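I have played fighting games for 33 years now, and I still think the training room is the best part of any of them (my friend Mireille Caron calls this a sickness, bless her). 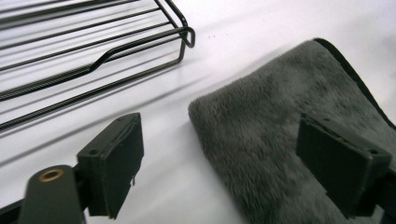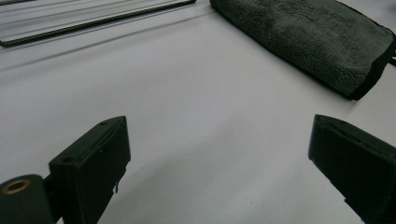
So should a newcomer skip it and go straight online? I'd say play people first, lose a while, then go practice the one thing that kept beating you. I lost 55 matches of Zetano before I learned to block low – and what a happy evening of practice that was!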